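Rimska 示教采集套件
给需要亲手教机械臂开抽屉的人

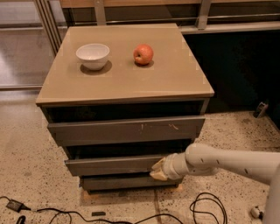
开抽屉这件事，三岁小孩看两眼就会，一条价格抵得上一辆小车的机械臂却要学上好几百遍，还不一定肯学。Rimska 套件做的就是这好几百遍里的苦力活：让操作员带着机械臂把动作做出来，把每一遍完整存下，标好，再交给训练程序。我们不卖模型，也不承诺您的机械臂从此聪明起来。我们卖的是一套让示教数据少出岔子的工具。

套件由 Badus 出品，目前是第二代。第一代还有少量库存，价格便宜，脾气也大，想要的请单独来信。

适合谁用

实验室里有一到三条协作臂，想攒自己的操作数据，又不想让研究生把整个学期花在写录制脚本上的团队。已经写好录制脚本、但每次只有作者本人在场才能跑通的团队，也很适合。

如果您需要的是产线上的高速分拣，请看别的页面。这套东西的节奏是人的节奏，操作员要喝水，要伸懒腰，偶尔还要去接孩子。

套件组成

主动手柄一对，商品名 Kpodo。握在手里，手腕怎么转，机械臂的末端就怎么转。扳机控制夹爪开合，行程可调，手小的人把限位环往里拧两圈。手柄重量做过三轮删减，第一版有位同事用了一上午，下午吃饭拿不稳筷子，我们由此得到了最直接的用户反馈。

软指夹爪一只。手指是柔性材料，碰到柜面时会先让一让，给操作员留一点反悔的时间。它不适合拧螺丝，也不适合提重物，试过的客户都把指头寄回来换了。备用手指随箱附一组。

采集主机一台，预装 Idix 录制软件。关节角度、末端位姿、夹爪开度和各路相机画面写在同一条时间轴上。时间戳由主机统一发放，各传感器不得自行报时。这条规定听起来不近人情，但凡是对过两路差了半拍的数据的人都会赞成。

脚踏开关一只。左踩开始，右踩结束，双踩作废。作废键是全套设备里磨损最快的零件。

线缆一包。长度给得很足，足到需要您自己想办法收拾。

不含机械臂，不含相机支架，不含抽屉柜。抽屉柜请自备，旧的更好，抽起来发涩的最好。

一次采集怎么走

先在任务表里写清楚起点和终点。以“拉开第二层抽屉”为例，起点写“各层关好，夹爪停在柜体右侧”，终点写“第二层拉出超过一掌”。“把抽屉打开”这种写法，三位操作员会给您三种答案，其中一位会把三层全拉开。

然后摆台面。柜顶要不要放东西，放什么，放哪儿，都要在表里选好。碗和水果是最常见的一类配置：它们不参与任务，只负责待着，让模型学会别去理它们。Idix 里有一个“旁观物”栏，专门记这些无所事事的物件。每录一批，软件会提示换一次位置，台面上可以贴浅色胶带做落点，省得操作员凭艺术感觉摆放。

接着录。踩左脚，伸手，搭上抽屉边沿，往外带，停，松开，踩右脚。中间手滑了也别急着双踩。滑了以后自己找补回来的那一遍，留着往往比一气呵成的更有用，软件里可以打上“含修正”的标签。真正该作废的是另一类：操作员在录制中途抬头和人讨论午饭，机械臂跟着手柄在空中画了一段没有意义的弧线。

最后复位。抽屉推回去，旁观物归位，再来一遍。复位不录进示教数据，却占掉一半的时间。我们的软件可以把复位单独录成反向任务，关抽屉的数据就这样顺便攒出来了。

要录多少遍

这是来信里问得最多的问题。我们自己的基准任务，单层抽屉、固定柜体，一批录 300 遍。内部的抽屉示教集目前共 1362 条，随套件附送，包含失败条目，失败条目单独成目录，名称叫“教训”。

熟练操作员一小时能录 58 遍左拉右放的短任务。新手第一天请按这个数打对折再打对折，然后别在旁边看着。

您的任务需要多少遍，我们不知道。任何在没见过您的柜子之前就报出数字的供应商，建议多问一句他是怎么算的。

质检

每批录完，Idix 会自动挑出几类可疑条目：开头静止过久的，结尾夹爪仍然闭合的，关节速度突然跳变的，还有画面里主相机被操作员胳膊挡住的。挑出来以后由人来决定去留，软件只负责怀疑。

标注界面支持快进、逐帧和并排对照。并排对照最适合用来说服那位坚称自己每一遍都一模一样的同事。

负责操作员培训的 Mirta Pereyra 给每位新用户写了一页纸的须知，装在箱盖内侧。摘几条在这里：

手柄归零之前不要上电。
夹爪搭在抽屉沿上的时候不要咳嗽，忍不住就先松扳机。
地上的线先理再录。被绊过一次的人都会理，我们希望省掉那一次。
连续录满一小时必须换人，自称不累的人优先换。
发现柜子被拉得挪了位，停下来，把柜子推回标记处，把后面几条标成“柜体移位”，不要假装没看见。模型会看见的。

安装与空间

机械臂底座到柜体正面的距离，以手臂伸到最低一层抽屉仍有余量为准。很多团队第一次架设时只照顾到最上面一层，录到下面才发现肘部要顶到地面。装箱单背面印有一张卡纸尺，摊开比一比再打孔。

光滑地面上请给柜脚垫防滑片。附近有玻璃门或大块反光面时，建议把相机角度避开一些，或者干脆保留反光，让它也成为数据的一部分，但请在任务表里注明。半途拉上窗帘而不注明，是我们在售后里遇到过的第一名悬案。

急停按钮装在操作员不用起身就能拍到的地方。墙上那种看起来很专业的位置，请留给灭火器。

数据格式与归属

每条示教存为一个独立目录，内含轨迹、画面和一份文本说明。文本说明用普通编辑器就能打开，十年后大概也能。导出工具支持几种常见的训练格式，转换脚本附源码，允许修改，改坏了可以从主机恢复分区里找回原版。

数据存在您自己的硬盘上。主机不联网也能用全部录制功能，软件更新可用 U 盘完成。

常见疑问

两只手柄能否由两个人各拿一只？能，但请确保这两个人关系不错。

能不能用来采折衣服、倒水？折衣服可以，需要双臂授权。倒水可以，主机请放高处。

软指多久换一次？看您对抽屉的态度。表面发粘、开裂或者夹持时明显偏向一侧，就该换了，拆装用随箱的内六角扳手，不用拆整只夹爪。

作废率很高正常吗？第一周正常。第三周还高，通常是任务表写得含糊，请回头看起点和终点那两行。

能否租用？可以，最短租期 2 个月。更短的租期我们试过，客户刚学会归零就要装箱了。

订购与交付

请在询价时写明机械臂型号、控制柜接口、末端法兰规格，以及您打算教它的第一件事。最后一项会影响我们给您配哪种手指。附一张工作区照片更好，不用特意收拾。

五月起下单的套件均随附新版脚踏开关，作废键已加厚。旧版用户可凭序列号换购踏板总成，运费由我们承担，寄回的旧踏板不必擦干净。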